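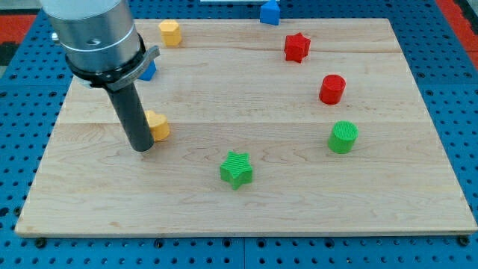 July 23, 2018

Workshop notebook, Clundarlow Studio
Entry by G. Yadav. Copy to G. Þorgeirsson and the mastering folder.

Subject: Transfer and sequencing of the Prorkness sessions, second week

Work resumed at nine. The purpose of the day was to complete the transfers from tape, to settle the running order of side A, and to agree on a level for the piano in the third piece, which had been left open on Friday.

Transfers

Reels 1 to 3 were transferred last week and have been checked against the session log. Reel 4 was transferred this morning at 15 inches per second. The alignment tones at the head of the reel were read first and the playback machine adjusted to them. The right channel was low by a little under one decibel at the top of the range, and the correction was made at the machine and not in the file. Azimuth was set by ear and then confirmed on the meter.

Reel 4 contains three complete takes of "Leung" and one false start. The log gives only two complete takes. The third begins after a long pause in which the players can be heard discussing the ending, and it seems that whoever kept the log had already marked the reel as finished. I have added the take to the log in pencil and would ask that the printed copy be corrected as well.

The third take is the slowest and in my opinion the best. The bass synthesizer enters late, eight bars after the place marked in the score, and the piano fills the gap with a figure that does not appear in either of the other takes. Gunhild Þorgeirsson listened to all three after lunch without being told which was which and chose the same one. Her note reads: "Third. Keep the pause before the last chord at full length, do not tighten."

One splice on reel 4 had dried out and parted during rewinding. It was remade with fresh tape and the reel was played through once more without trouble. No program material was lost; the splice falls in the leader between the first and second takes.

Piano level, "Arisus"

This is the piece for piano and drum machine which gives the record its title. The difficulty, as noted on Friday, is that the low mids of the piano and the body of the kick drum occupy the same ground. With the piano at its present level the kick loses its weight in the second half. With the piano lowered the piece sounds like a club track with a piano placed on top of it, which was never the intention.

Three approaches were tried.

First, a narrow cut in the piano at 141 Hz. This cleared the kick but made the left hand sound hollow, particularly in the held octaves. Rejected.

Second, a high-pass filter on the piano bus at 80 Hz, with a gentle slope. This took away pedal noise and some floor rumble and did no harm to the tone. Retained.

Third, compression of the piano bus keyed from the kick, with a slow release. At the first setting the effect was plain to hear and quite wrong for the material. With the ratio reduced and the release lengthened so that the bus recovered just before the following beat, the two parts sat together well. G.Þ. asked that it be engaged only from the entry of the hi-hat onward, so that the opening is left untouched. This was automated and printed.

A small lift at 400 Hz was also tested on the drum machine return, in the hope that the kick would be easier to hear on small speakers. It made the snare sound boxed in. It was removed, and the small speakers will have to manage.

The mix was then played on the main monitors, on the small pair and on headphones. The level of the piano is now agreed. Mix filed as "Arisus, mix 4".

Running order, side A

The order proposed at the start of the project placed "Arisus" first. Having heard the whole side in sequence twice, both of us now favor opening with the solo prelude and allowing "Arisus" to follow it without a gap. The last note of the prelude and the first pulse of the drum machine are a fifth apart, and the join is a natural one – it should be cut with the decay of the piano running underneath and not faded by hand.

The proposed order is as follows:

Prelude (solo piano)
Arisus
Study for Two Keyboards
Leung (take three)

The side is long for a 12-inch pressing at the level the label has asked for. If the cutting engineer objects, the Study is the piece that could move to side B. I would prefer that it did not, as the change of key out of "Arisus" depends on it.

Prelude

There is a chair noise in the prelude shortly before the return of the opening theme. It was examined closely. It can be reduced but not removed without dulling the note beneath it, and the reduced version draws more attention than the original. It has been left as it stands. G.Þ. agrees.

The room microphones on the prelude were found to be inverted in polarity relative to the close pair. With this corrected the low register is noticeably fuller. The same check should be made on the Study, which was recorded on the same afternoon with the same arrangement of stands.

Equipment

The left headphone output on the second amplifier crackles when the level is changed. The control was cleaned and is better, though not right. Please use the first amplifier for any critical listening until the part has been replaced.

The patch lead marked with yellow tape has an intermittent shield and has been taken out of the rack.

The clock on the drum machine drifts slightly against the recorder during the first minutes after it is switched on. It should be powered for half an hour before any further takes are recorded from it – this applies in particular to the overdubs planned for side B.

Outstanding

Check polarity of room microphones on the Study.
Correct the printed log for reel 4.
Print instrumental and full versions of "Leung" at the same level as mix 4 of "Arisus".
Write to the cutting engineer with the length of side A and ask for an opinion before anything is sent.
Confirm with Prorkness the spelling of the second keyboard player's name for the sleeve. Two versions are in use in our own papers.
Side B overdubs, first week of August, piano to be tuned on the morning of the session.

Files were backed up to both drives at the close of work. Reels 1 to 4 were stored tails out and returned to the cabinet.

G.Y.

Added the same evening, G.Þ.: I played the join between the prelude and "Arisus" once more at low volume. The decay needs another half second before the drum machine becomes the louder of the two. Please try it with the prelude moved earlier against the pulse, leaving the fade alone.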